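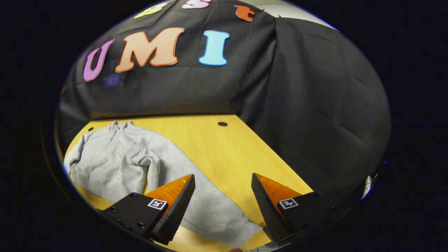 Category: Open Data / Clothing and Textiles

May 15, 2018 - posted by the Brasis maintainers

# Brasis garment care label transcriptions

Brasis is a table of care labels copied by hand from secondhand clothing. Each row is one garment. The table gives the fiber content, the washing and drying instructions, the country of origin where the label names one, and a few notes on the state of the label itself.

The first release came out in March. This release fixes errors in the fiber columns and adds the garments from the Plarska shop.

## What is in the download

- `labels.csv` - the main table, 453 rows
- `fibers.csv` - fiber names as printed, matched to a standard English name
- `symbols.csv` - the care symbols we met, with a short meaning for each
- `sources.csv` - the shops the garments came from
- `CHANGES` - corrections since the first release

All files are UTF-8, comma separated, with a header row. Excel on some machines will guess the wrong encoding and break accented letters in the `fiber_printed` column. Import the file as text if you see this.

## Where the labels came from

The garments come from 3 secondhand shops: Plarska, Finoritz and Vasiliauskas. Plarska sells mostly everyday cotton and knitwear. Finoritz has more outerwear and a rack of work clothes. Vasiliauskas takes in older pieces, and many of the faded labels in the table are from there.

We read labels in the shops, with permission, and put the garments back. No garment was bought for the project, so rows can't be rechecked against the original. Where two people read the same label differently, the `disputed` column is set to 1 and both readings are in `notes`.

## Columns in labels.csv

`id` - row number. Numbers are never reused, even if a row is withdrawn.

`source` - shop code, see `sources.csv`.

`garment_type` - one of 11 types. Sweatshirts and hoodies share a type, which several people have asked us to change. The split will come in a later version.

`fiber_printed` - the fiber line exactly as printed, including spelling mistakes.

`fiber_main` - the largest single fiber, in English.

`fiber_main_pct` - percentage of that fiber. Blank if the label gives none.

`wash_temp_c` - highest wash temperature in Celsius. Blank means not stated or not readable. For hand wash labels with no temperature, it is also blank and `hand_wash` is 1.

`tumble_dry` - yes, no, low, or blank.

`iron` - yes, no, low, or blank.

`bleach` - yes, no, oxygen only, or blank.

`origin` - country as printed. We did not update the names of countries that no longer exist.

`legibility` - 0 for unreadable, 1 for partly readable, 2 for fully readable.

`disputed` - 0 or 1.

`notes` - free text.

## Known problems

Labels with 0 in `legibility` are still in the table. If you are computing shares of anything, drop them first or your blanks will be too high.

Linings are handled badly. Some coats have one fiber line for the shell and another for the lining, and in the first release these were sometimes added together. We have corrected the ones we could identify from the notes. Any row where the percentages in `fiber_printed` add up to more than 100 should be treated as a shell and lining pair.

"Acrylic" and "polyacrylic" are merged in `fiber_main`. "Viscose" and "rayon" are merged as well, under viscose. The printed form is kept in both cases.

The table says what the label says. A garment marked 100% wool may be something else, and we did no fiber testing.

Children's clothes are thin in this release - the shops sort them into bags by size and going through the bags was slow.

The garments were not picked at random. We worked along the racks until closing time, so these rows should not be used to estimate what people own or what the shops sell.

## Using the data

The data is released under CC BY 4.0. Credit "Brasis garment care labels" and give the release date, as the fiber columns differ between releases.

Brand names were left out of the table on purpose, along with prices and any names written on the labels. Please do not send us rows that include them.

## Corrections

Open an issue with the row `id`, the column, and what you think it should say. For symbol meanings, tell us which care labeling standard you are working from. Older labels use marks that were drawn differently, and `symbols.csv` only covers the ones we could match.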